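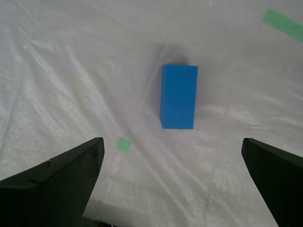

Wedge fingers vs flat pads for foam blocks

vmacleod
We are choosing between the stock Penner flat pads and the Listavus wedge fingers for block-to-basket work. Wrist camera, plastic sheet over the table, green tape as position marks. With the wedges both tips stay in view when open, so lining up on a tall block is easy. My worry is contact area. Has anyone run both?

n_tarigan
Both, on a Tranwood arm. The wedges hold foam well enough if you close at 15 N. Above that they dent it. I would be more concerned about the sheet. Creases and glare upset our depth readings far more than the choice of finger did.

doucette_j
Disagree on the glare. We fixed exposure at 6 ms and it stopped mattering. Finger width matters more, as wide wedges hide the near corner of whatever you are placing into.

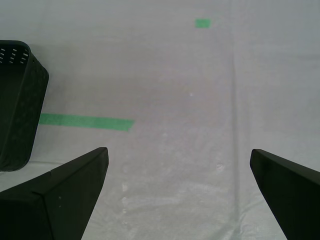

Re: Wedge fingers vs flat pads for foam blocks

n_tarigan
Fixed exposure only helps if the room light is fixed too. Ours has windows. A dark basket on a pale sheet is also a hard case – expose for one and you lose detail in the other.

vmacleod
Force limit noted. Jocelyn, was that 6 ms with the Wismont controller doing the triggering, or free-running?

doucette_j
Triggered. Free-running gave us 3 dropped frames in 760, all during the close.

a_esteves
Matt cloth instead of plastic would settle half of this thread. Flat pads for me, but check the clearance at the basket rim before you order.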